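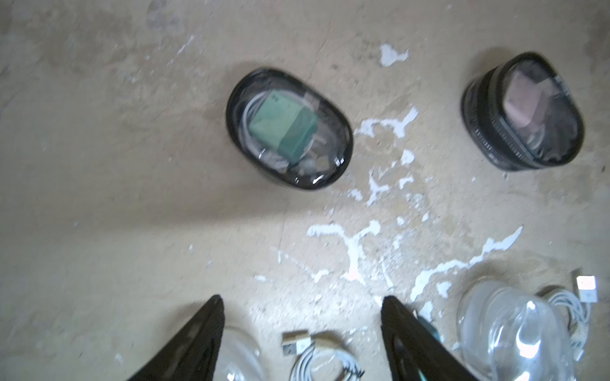
Pasero two-arm cell, Aruvville
Periodic safety and condition check
Date: 8 Dec 2021
Last full check: September
Marks used: OK, WATCH (recheck next time), FIX (open a work order)

Section 1. Before reaching in

1.1 Emergency stop pressed and released, both arms drop out of run. OK
1.2 Restart needs the reset button as well as the start command. OK
1.3 Lockout tag on the main switch before any work on the bases. OK
Comment: The tag string is getting short. Take a new one from the Harasym kit.
1.4 Speed limit for manual mode set to 25 percent. FIX
Comment: Found at 60. Set back to 25 and saved. Work order opened to lock the setting behind the supervisor login.

Section 2. Enclosure

2.1 Aluminum posts tight at the foot, no movement when pushed by hand. OK
2.2 Back rail level and tight. OK
Comment: One bracket screw took a quarter turn. Marked with paint pen.
2.3 Wall covering flat, no loose edges where an arm could catch. OK
Comment: The floral paper is still well stuck down. Check the corners again after any cleaning with water. The pattern stays as it is. If it gets replaced, tell the vision people first.
2.4 Wire baskets hung firmly, nothing sticking out into the arm path. WATCH
Comment: The right-hand basket leans into the cell. It clears the arm at present. Don't load it with anything heavier than a small charger.
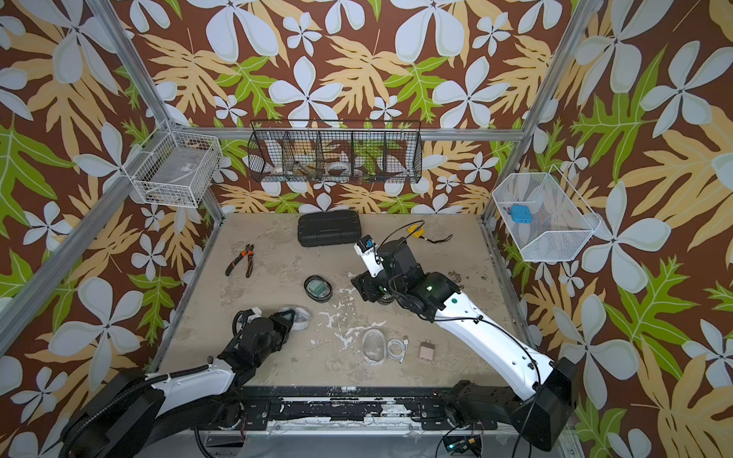

Section 3. Work surface

3.1 Surface clean enough for the grippers to pick from. FIX
Comment: Dark debris to the right of center. Brush it out, don't blow it out. Compressed air pushes grit into the wrist joints.
3.2 Paint marks and scuffs not raised. OK
Comment: The white splatters are old and can't be felt with a fingernail. Leave them. Scraping will do more harm to the board.
3.3 Hand tools accounted for at end of shift. WATCH
Comment: The orange and black pliers are on the tool list for this cell. So is the yellow tape measure. Both go back on the list sheet with initials, and the strap on the tape measure gets tucked in so a finger can't hook it.
3.4 Work items laid out with space between them. OK
Comment: Keep coiled cables apart from each other with the plugs showing. Chargers go flat.

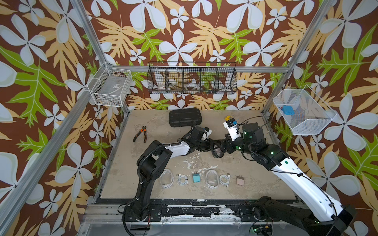 When two cables touch, the gripper tends to lift both and the second one drops wherever it likes. If that happens, stop the cycle before picking it up.

Section 4. Arms and grippers

4.1 Base bolts on both arms at the torque on the card. OK
4.2 Corrugated conduit free of cracks and rub marks through the full swing. OK
4.3 Wrist cable loop, right arm. WATCH
Comment: The loop stands high over the wrist. It needs slack to turn, but any more and it could snag on the left arm when the two work close together. Recheck at 105 hours of run time.
4.4 Wrist camera lenses wiped, mounts tight. OK
4.5 Gripper fingers close evenly, no play at the pivots. OK
Comment: Test with something thin and clear as well as with a charger. Clear plastic is where a worn finger shows up first.

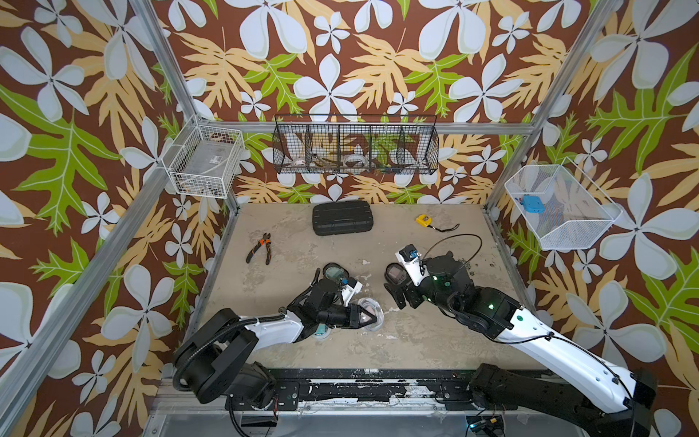 Run the close test with the arms facing each other and a gap left between them. Do not run a handover until both sides have passed alone.

Section 5. Front rail and wiring

5.1 Rail straight and tight. OK
Comment: Paint is chipped and worn along the front. Looks only, no rust found.
5.2 Short red and black wires under the left base. FIX
Comment: Cap the ends and tie them back to the rail. Carried over from September as item 51.
5.3 Small circuit board by the front rail, green light on. WATCH
Comment: It has no cover. Cover ordered from Grikbridge, not in yet. Keep metal tools away from the rail until it is fitted.

Open at end of check: 1.4, 3.1, 5.2
Cell released for use at manual speed only until 5.2 is closed.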